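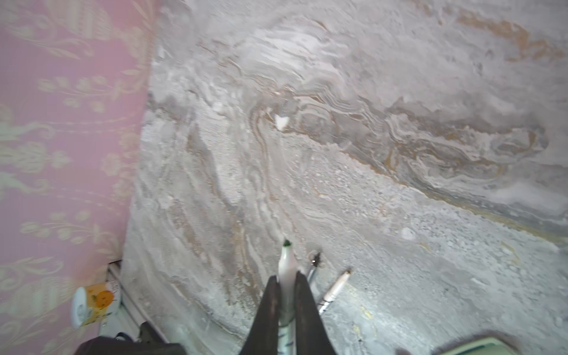

Leanne Gosling asked under my last post whether Pivura was worth the money for a firm with only two people on the sales side, and said she'd been put off by the price page and by a demo that went on for an hour and a half. Fair question, Leanne, and I promised you a proper answer, so I've made a pot of tea and will try to give you one.

First, a bit about us so you can judge whether our experience is any use to you. We sell hinges, brackets and small pressed parts to trade buyers, mostly joinery shops and people who fit out vans. There are two of us chasing orders and me doing what I grandly call the marketing, meaning a newsletter, a stand at Betbridge every October and a website that was rather neglected until last year. Before Pivura we kept everything in a spreadsheet and a shared inbox. It worked, after a fashion, until Reginald Nguyen-Tran went on three weeks' leave and we discovered how much of it lived in his head.

Setting up took longer than I'd been led to expect. We had 1592 contacts to bring across, and the import tool threw out 232 of them for having no company name, which was our own fault, though I do wish it had let me fix them on the screen instead of making me go back to the file and start again. Their support chap was lovely about it. I rang twice in one afternoon and got the same person both times, and he remembered where we'd left off.

Once everything was in, I must say I warmed to it quickly. The email builder is the nicest I've used (I was on Linine for a couple of years and never once got a two-column layout to behave on a phone). You drag your blocks in, you send yourself a test, and it looks the same when it arrives. I set up a little run of three emails for people who download our load tables, spaced a week apart, and that run has brought in more sensible phone calls than anything else I've done in this job. People ring already knowing what thickness they want!

The lead scoring is where I'd be more careful. The idea is that each visitor earns points for opening an email or looking at the price list, and when they pass a certain mark your salesperson gets a nudge. Out of the box that mark is far too low for a business like ours, and poor Reginald was getting nudges for students and, on one memorable morning, for our own accountant. I've since moved the mark up twice and taken points away for free email addresses, and he now says he reads the alerts before his coffee, high praise from him. Allow yourself a good month of fiddling.

Reports are all right. There's a page showing which emails led to quotes and I look at it most mornings. What I can't do is split it by product family without paying for the next plan up, and that annoys me every time I see the greyed-out button. It seems a small thing to hold back from smaller customers.

As for cost, we pay roughly 400 pounds a month, and that includes the phone support. It went up when we passed a contact limit I hadn't noticed in the agreement, so do read that part before you sign. You can keep the number down by archiving people who haven't opened anything in a year, and I cleared out 566 that way in one go without missing any of them.

So, Leanne, with two salespeople I'd say yes, provided one of you has a few hours a week to look after it. If neither of you does, I'd stay with something plainer for now. Ask for the short demo, by the way. They do have one, it's twenty minutes, and you have to request it by name.

Four stars from me. I'd go to four and a half if they sorted out the import screen.

Posted 2022-08-27 by Hwa-young Kwak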